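Kilero puts gripper order on hold until June, will test in simulation first

By Araceli Ledesma
Nov 20, 2022
2 min read
14 shares | 3 comments

Kilero will not be buying robot arms this winter. The packing firm had penciled in 12 of them for its returns hall, with Dreßler as supplier, but the order is now on hold until June while the team works out which gripper it needs.

Money is the short version. Each arm was budgeted with its own gripper, and swapping grippers later would have to come out of next year's maintenance line. Operations head Aslı Kozan did not want to sign for that.

"We priced the arm to the last bolt and picked the hand out of a catalog," she said Friday. "Wrong way round."

So the spending for now is small. One software license from Gradar, one workstation, and staff time. Umut Kırmızıgül, who runs the trials, has a list of 484 products that come back through the hall often enough to matter. Mostly boxes, some pouches, a few odd shapes. He wants 121 of them modeled and tested before anybody talks to Dreßler again.

Flat goods are the worry. A two-finger gripper has to get round the edges of a thing, and a wide carton lying on its face may be too wide for the fingers to open over. Suction would do it, but suction means compressors and hoses, and thats another line in the budget. A mixed order is possible — some arms with fingers, some with cups — though Dreßler's discount as quoted only covers identical units.

The simulated runs use a plain two-finger model over a dark gray surface, with printed packaging laid at whatever angle the software picks.
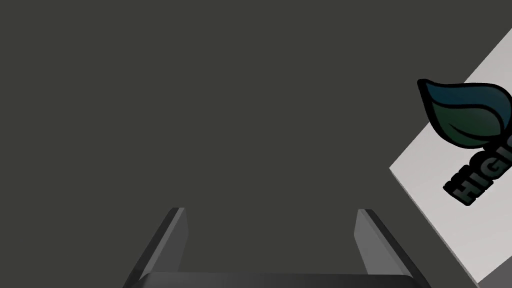
What happens next

Kırmızıgül reports to Kozan at the end of each month. A shortlist of grippers goes to finance in spring, with costs for spares and installation listed seperately this time. Brulteo, which does Kilero's electrical work, has been asked to requote the floor wiring for 11 arms as well as the full 12, in case one bay stays manual.

Dreßler has agreed to hold its price until June. After that, new quote.

No change to shifts in the returns hall before then, Kozan said.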